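Posting this in pieces. I've been asked to price a kitchen-counter robot arm for the Wirville site, and a few of you wanted to see how the budget comes together. 1/9

The arm is the easy line. Poststead and Kourkoulas both sent quotes and they came in close. Poststead includes two days of setup. Kourkoulas charges for setup but has the longer warranty. 2/9

Agnese Laur's advice was to start from the counter and work back to the arm. Write down what's on it, what has to be opened, how far back things sit. Then ask for reach. 3/9
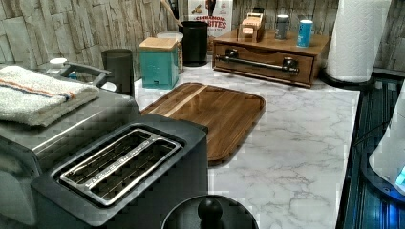
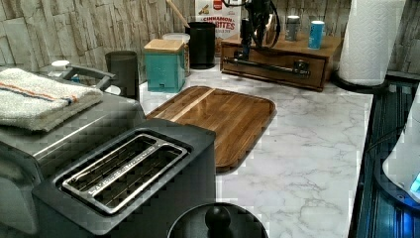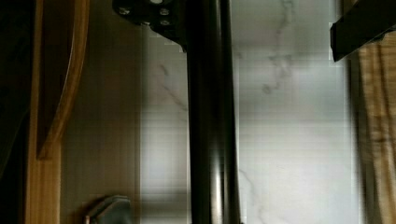 What I keep underbudgeting is everything that isn't the arm. Mounts, brackets, spare fingers, cable, a second power strip. Vendors will talk reach all day and leave drawers out of it. The wooden organizer by the paper towels has a long bar handle across its front, and a bar like that is a different job from a small knob. If your list has both, ask whether one set of fingers covers it. Get the answer in writing. 4/9

Spares: our last order had none and we waited 7 weeks for a bracket. This time I have two of each small part in the first purchase order. It adds a little now and comes out of equipment money, which is easier to get than repair money. 5/9

Zsófia Bíró asked about cameras. Price them as their own line. Wrist cameras especially, plus a spare cable for each. Check whether the quote means camera only or camera with mount. Poststead's meant camera only. 6/9

Also ask who pays shipping on a warranty return. The Hesthorpe office got caught by that one. The arm was covered and the crate was not. 7/9

Timeline. Quotes are good for 9 weeks. I want the order in before the end of October so it lands in this year's budget. If it slips, I have to redo the whole request. 8/9

Still open: lease or buy. Lease looks better for the first year and worse after that. If you've leased an arm and sent it back early, tell me what the fee was. 9/9

09/08/2018

Recent posts
Reading a service contract line by line
What we spent on cables last year
Used arms: when to say no
Counter height and base mounts

Contact | Copyright | Back to top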